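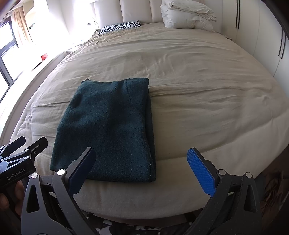
Teal on the beige fitted sheet.

Bremton fitted sheet, queen, had it since November. Bought it after the Costa one went thin in the middle. 223 washes it says on the leaflet before it pills - no idea who counts. Mine's had around 19 and feels the same as day one. Elastic is strong, corners stay put even on our fat matress. Dries fast. Wrinkles though, and I'm not ironing a sheet.

Color is warmer than on the site. Retno Oei's review said the same, shoud have listened.

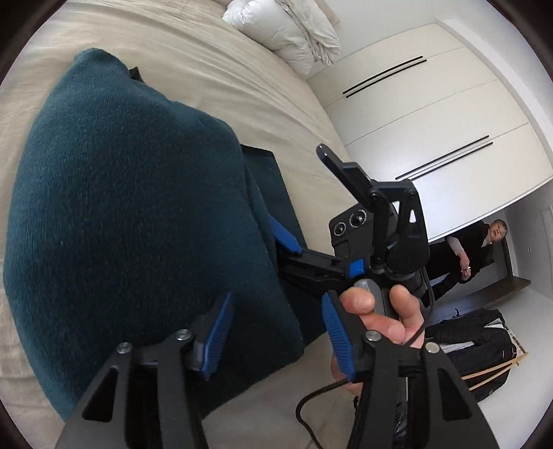

Does it fit a mattress with a topper on?
Fits ours with a 2 inch topper, bit of a fight at the last corner.

Dark lint shows less than on my old white Enura set. Would buy again, maybe on sale - full price is steep for one sheet.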